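Sepehr Zamani
June 9, 2026

Okay, Skatgate thread, as promised to everyone who asked why I keep going back to a harbor town with one bakery and no train station. Long one, get a coffee!

1/ First thing: come in by the old toll road, not the highway. The highway drops you behind the supermarket. The toll road brings you over the hill and the whole town is suddenly under you, red roofs all the way down to the water. I've done it 7 times and I still pull over.

2/ The name has nothing to do with the card game (I asked). Skat was the tax, and the gate was where the herring boats paid it. The gatehouse is still there, squeezed between a bike shop and a dentist, and you can walk straight through it.

3/ Right after the gate, turn left into Favodell. It's a lane, barely wide enough for two people and a dog, with hollyhocks growing out of the cobbles. Go in August if you can, when they're taller than the doors.

4/ The houses on the north side lean so far forward that the upstairs neighbors could pass each other the salt. Look for the carved fish over the doorways. Each family had its own, and a couple of them are really funny, there's one with eyebrows.

5/ 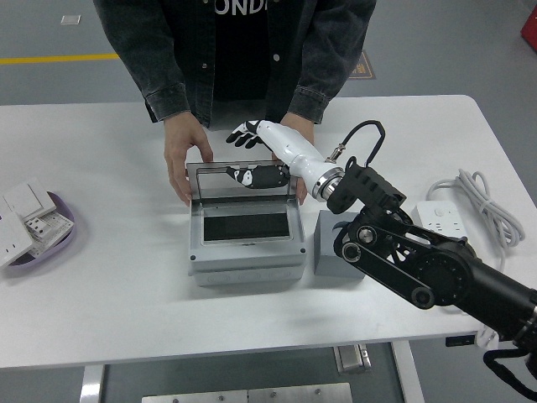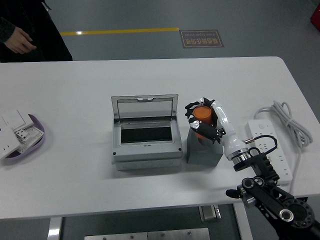
6/ Down at the harbor, the long yellow building is the Vestum, the old rope works. It's 300 steps from one end to the other, and yes, I walked it twice to be sure. Upstairs is the town museum, very small and very good. Ask to see the pilot's logbooks, they keep them in a drawer and they're happy to bring them out.

7/ My friend Itsuki Hoshino came along this time and spent the whole afternoon drawing the rope hooks in the ceiling. I had to drag him out at closing!

8/ Food! The bakery on the square does a cardamom bun with a burnt sugar crust and they sell out early, so go before the museum. For dinner there's Obi, down the steps by the slipway. Smoked eel, rye bread, pickled beets, paper tablecloths. Sit by the window.

9/ If you have the evening, take the path out to the breakwater. It's 30 minutes each way at an easy pace, flat, with benches. We had it to ourselves apart from a heron that kept moving one post ahead of us.

10/ Parking is free behind the church, but the lot is gravel and turns to soup in the rain. Wear real shoes in general, those cobbles are no joke.

11/ I still haven't made it up the church tower, it was closed again. If any of you have been up there, tell me what the view is like and whether the stairs are as bad as they say.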